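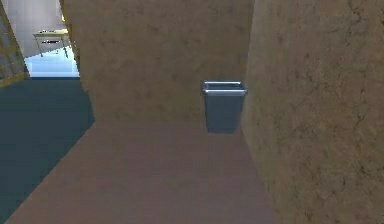

Figure 2. Corridor view in the Skiltau simulator.

Most of my setup time on the Salazar agent went into its docking check, the little routine we run before every batch so the simulated robot starts from a known pose. Apinya Onsri wrote the first version in May, and it drifted badly. I ended up tuning the heading against things that stay put – the corner where the two tan walls meet is great for this, with the bluish-gray bin sitting right in it, and the sharp line between the mauve and teal floors gives us a second reference (Figure 2). The blotchy plaster on the right wall fooled our feature matcher all the time, so I mask it out now!

With the mask on, I reran the check for 155 starts and had to reset the pose by hand in just 5 of them. The old version needed nearly 133 resets out of 186, and Chaiwat Yimyam did most of those himself. We still rebuild the mask whenever the wall textures get updated – it's a boring job, but skipping it once cost us a whole batch.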